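The Long Road to an Empty Counter

At Druseck Community College, a robotics club has spent a year trying to get a machine to tidy up after lunch. Lunch is ahead on points.

The first rule of the Gillunero Club is that you may not help the robot. It is written on a strip of masking tape above the light switch, and it is broken at every meeting, usually by a visitor, and on the evening I came by, by me. A paper cup was rolling toward the end of the counter. I caught it. The whole room groaned, and a student with a clipboard wrote down "intervention" and, after a glance at me, "press."

Gillunero is the name of the robot, the club and the group chat. I asked three members where the word came from and got three answers, one of which involved a misspelled pizza order. The robot is a secondhand arm on a rolling base, paid for with a semester of bake sales and a grant of $400 that the club had requested for snacks and T-shirts. There are still no T-shirts.

The job sounds like something you would hand to a bored ten-year-old. Clear a kitchen counter. Pick up whatever people left on it, decide what it is, put it where it goes, and do the whole thing in 20 minutes without a human touching anything. Every spring the Bastos Open invites student teams to try this in front of judges. This past May, 13 teams entered. Druseck finished ninth, which the club describes as "top ten" with perfectly straight faces.

Much of the lost time went to a single bag of chips. The arm closed on it, the bag slid away, and the arm politely carried a handful of air to the trash. It did this four times. Somebody's father filmed all of it, and the video is now required viewing for new members.

So the club has gone back to basics, and basics in this case means garbage. Members are asked to bring in whatever they finished eating that day. The trash goes on the counter, the robot gets its turn, and the rest of the room stands around with its hands in its pockets.

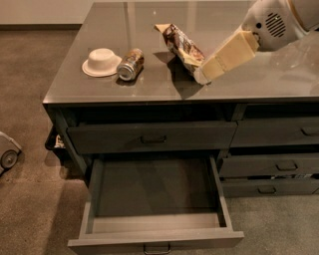 Garbage has a ranking system here, and the members argue over it the way other people argue over quarterbacks. Cans are supposed to be the friendly ones, stiff and predictable, right up until one is lying on its side and has the option of leaving. A bowl is easy by the rim and miserable upside down, when the rim sits flat on the counter and offers a gripper very little to get under. At the bottom of the list, or the top, depending on how you feel about your evenings, is the crumpled snack bag. It never has the same shape twice, and its shiny creases throw back the light in ways that make a camera doubt itself. The countertop is glossy enough to add reflections of its own. One faction wants to cover it with a dull mat. The other faction points out that the judges at Bastos will not be bringing a mat.

The mat question took up most of an hour on my first visit. I have sat through zoning hearings with less feeling in them.

What struck me, once I had been forgiven for the cup, was how little of the work looks like robotics. Two students spent the evening arguing about what counts as finished. If the bag lands on the rim of the trash can and hangs there, is the counter clear? (Yes, says the rulebook. It's disgusting, says the club.) Another was rewriting the part of the program that decides when to give up. The robot used to try forever. Now it gets five attempts at an object before it moves on to the next one, a policy several members said they wished they could apply to calculus.

The rival they all talk about is Tratby, a technical school two counties over whose team won the last Open with a machine so calm it was nearly boring to watch. Tratby practices in a real apartment kitchen, or so the rumor goes. The rumor also says Tratby has matching jackets. I could not confirm either one, and I got the feeling that the jackets hurt more.

Progress in Druseck is slow and comes with paperwork. Each run goes in a binder: what was on the counter, what moved, what hit the floor, who interfered. The early pages are mostly the word "no." Later on the notes get longer and pickier, and a member told me that was how they knew things were improving. You have to be doing fairly well before you can complain about the angle.

I went back once more before this went to press. The cup was on the counter again, lying near the end, and when it started to roll I put my hands behind my back. It went over. The clipboard came out. "Floor," the student wrote, and then everyone looked at the cup for a while, because under the rules somebody had to leave it there until the clock ran out.

Comments

rustbelt_mom
My son was in this club two years ago and brought our recycling to campus in a duffel bag. I thought it was a phase.

hank44
Four tries to pick up a chip bag, then gave up and left it? They have built my roommate.

TratbyAlum
We do not have jackets. They're vests.

counterpoint
Team mat. Get it working first, then take the mat away. We did it that way with our line-following car and it was fine, although the car was also terrible.

rustbelt_mom
@counterpoint he says the mat people are wrong but won't tell me why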